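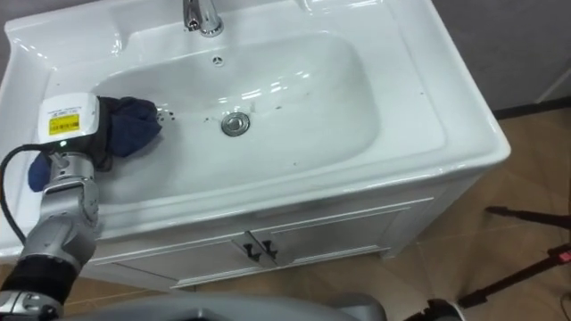

Blue cloth, white basin, dark specks near the drain.

Sink day at Firham! I love this job more than I should. One basin, one cloth, and all that lovely glossy white to get back to. Start at the left wall, work down toward the plug, and rinse the cloth often!

Specks in a loose curve around the drain, cloth on the left side of the bowl.
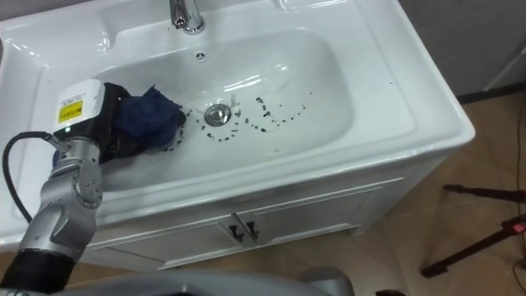 Siu-fong Choi wrote in to say she always wipes before running the tap, and that grit is much easier to pick up that way.

Chrome comes next, my favorite part.
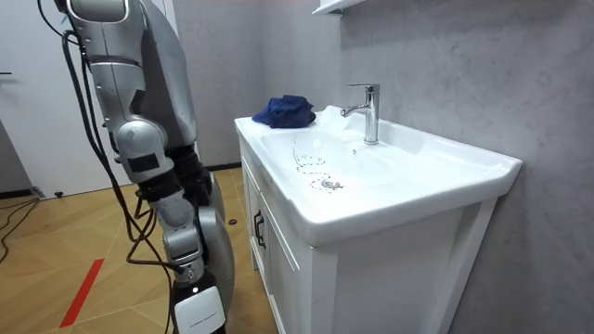 A soft dry towel is plenty for faucets, and do get right behind the base!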